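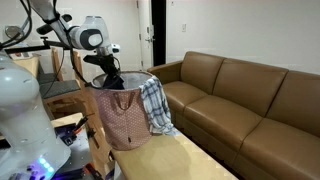
Figure 3. One arm with its gripper in the laundry basket, open day at the Tadari lab.

4.2 What visitors asked

I ran the laundry demo myself for most of the Flirnville open day in July, and I loved it! We had over 721 people through the door, and the question I got most was about the basket (Figure 3). Why so tall? Well, a deep basket makes the gripper reach down past the rim, and that's the part of the task we care about – flat piles on a table were already covered in Section 3. Kids mostly wanted to know if it does socks. We logged 8 questions about socks alone, and I still owe one family from Pandville an answer.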